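Kadwood white table, six months of daily use
Posted 15/09/2026 by Valentyna Kushnir

I had been meaning to write this since May, when I said in my post about the new workroom that I would come back once the table had seen some proper life. Well, it has certainly seen some! I chose the Kadwood after a good deal of dithering between it and a Drirlow table with a lovely oak top, which I still think about now and then, but white won in the end as the workroom is on the dark side and I wanted something that would throw a bit of light back up at me while I was cutting out.

It cost me £465 with delivery, and it came well wrapped from Flellton in two boxes. My friend Tamara Shevchuk came over to help put it together, and I'm very glad she did, because the top is heavy and you do want a second pair of hands when you turn it over. We took about 30 minutes over the legs and then a good deal longer over tea and the poppy seed cake she had brought. The instructions are drawings only, perfectly clear until step 6, where the bolts are shown the wrong way round. Put the washers on first and you'll be fine.

What I like most is the sheer flat breadth of it. I can lay out a whole dress pattern and still have somewhere to put my scissors down, and my old table (a Kostiuk, second-hand, much loved, dreadfully wobbly) never let me do that. The rounded edge is a real kindness too. I lean on it for hours and it doesn't dig into my forearms, and fabric slides over it without catching, even the flimsy lining stuff that catches on everything.

The finish is smooth with a slight gloss, so chalk wipes off with a damp cloth and I have had no trouble with glue so long as I get to it the same day. Felt pen is another matter. Keep felt pens well away from it, or at least put some newspaper down.

Now for the grumbles, and I have three. The gloss shows up the light from my lamp more than I expected, and in the evenings I move the lamp to one side so that it doesn't glare back at me. The feet want felt pads, which you have to buy yourself, and at this price I think they might have popped a few in the box. And then there is the matter of marks, which people always ask me about with a white top.

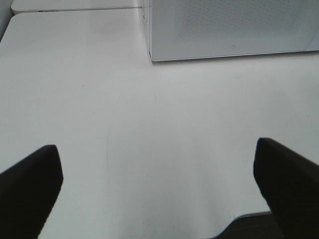
From where I sit I hardly notice them, but get the light at the right slant and there is a thin, faint curved line, like a light scratch, and a tiny dark speck further over that I have rubbed at more than once. There are a few faint smudges as well, the sort you only find if you go looking. For a table that gets used every day I think that's very fair, and I'd sooner have a few marks than fuss about with a cloth over it all the time.

Would I buy it again? Yes, I would, though I'd wait for the spring sale. Tamara has since measured up her back bedroom for the smaller one, and I've promised to go round and help with the legs.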